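Budget week, second evening

The money for the next half-year must be divided before I go on holiday, so today I did almost nothing but prices. I like this work less than I tell my colleagues. The table in the back room of Purna was running all morning and I went there often, with the excuse that I wanted to see what we really need.

The old list was made in March, when we still thought we would pick up boxes. Now it is small wrapped pieces that must go to the bowl, and half of the list is wrong. I crossed out the vacuum cups first. They are good cups, but wrapping that is twisted and uneven gives them nothing to hold on to. Then I crossed out the second pump, which had only been there for the cups.

What remains is fingers, cameras, and the table itself. When the gripper is open over a small piece, there is plenty of gray on both sides, and one thinks that any finger will do the job. I thought so too, until I had to write it in numbers.
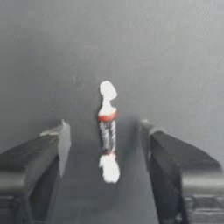
Fingers

Jemero offers a full set for both arms for 3,232. This includes the soft pads and a spare of every part that wears. It does not include shipping, and I could not find out from their page if the pads can be ordered alone. I wrote to them in the afternoon and I expect the usual automatic letter.

The cheaper way is to keep our black fingers and buy only pads from Isto, 306 for a bag which should last until winter. I have nothing against the black fingers. At the bowl their angled shape is even an advantage, they come close to a narrow thing standing upright without needing much space. But I do not know how long we can go on repairing them. One evening of my own time costs nothing in the table of expenses, and this is how every cheap solution wins there.

I put both ways in the plan, one under the other, and left the decision for tomorrow.

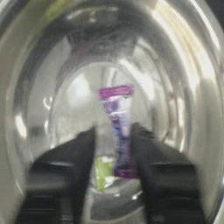

Last changed: 25 July 2018, evening

I come back to this page after supper to add the part about the cameras. I forgot it completely, and it is the largest discussion we have.

The cameras at the wrist give a soft picture. For a person this is no difficulty, we see a purple end and we know which piece it is. For the counting of successful grasps it is a problem, and I spent too many hours this spring looking at gray clouds. Haslinger has a small one with a better lens, and 2,016 would pay for both wrists with cables and mounts. I asked them if we could first borrow one. I also asked whether the mount is heavy, for the arms are not strong at full reach, and when the pieces lie far down the table, well below the bowl, full reach is what we use most of the time.

From the overhead view one gets a feeling for these distances. I should have made the plan from there and not from the catalog. 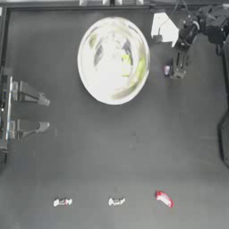

Haslinger replied that a loan is possible for 2 weeks, that the mount is lighter than the one we have, and that we should not buy any camera before we have changed the lamp, as most customers who complain of a soft picture have in fact too little light or light from one side only. I read this twice. It is rare that a seller tells you to wait, and I was a little ashamed that I had not tried the lamp myself.

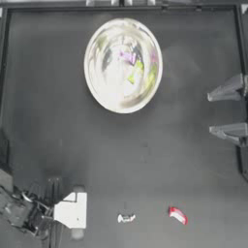

So a new line goes in the plan, for light, and it stands before the cameras. I want a wide lamp with a cover, nothing strong. If we only make everything brighter we will pay for it elsewhere – the steel bowl already throws back every color that comes near it, with a purple patch here and a yellow-green one there on the inner wall, and more light would mean more of this. A bowl with a dull surface would help. It costs less than lunch, but I must still write it down as equipment and get a signature.

With the lamp first, I think the camera money can stay unspent until after the loan. The fingers I cannot postpone in the same way. I am inclined to take the pads from Isto and to keep Jemero as a reserve, under the line, where it will probably be cut by someone above me. Then at least they have cut something and will leave the lamp alone.

Still to do: ask for the price of shipping, measure the height above the table for the lamp, move the pump back to the cellar. The form wants everything without cents. I have also to find last year's signature page, which I believe is in the blue folder at home.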